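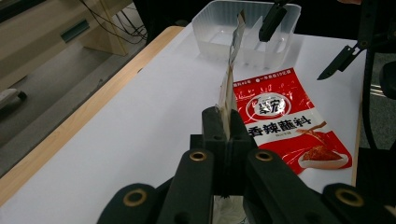

Why does a backup that finished without errors still fail to restore?

Usually the job only checked that the files were copied. It never checked that they could be read back.

Jade Blackburn
Sat 3 March

Spent the morning on the Veda archive. 128 GB, nightly job, green status every night going back to September. Picked 40 files and restored them to a spare disk. 8 came back with the wrong checksum.

The job compares file size and modified time. If both match, it skips the file. A block that goes bad on the source disk changes neither one, so the old copy stays and the two sides drift apart without a warning.

Fix on my side: a full checksum pass once a month, plus a restore test to a different machine. The full pass is slow on Akl — it reads every byte on both ends — so I start it Friday night.

Keep the checksum list somewhere other than the backup disk. Mine was on the same volume. Moved it to Kakham today.

Someone asked about snapshots. They help with deleted files. They share blocks with the live data, so a bad block is bad in every snapshot that points to it.

Next up is the Atisis box. Same script, older disks.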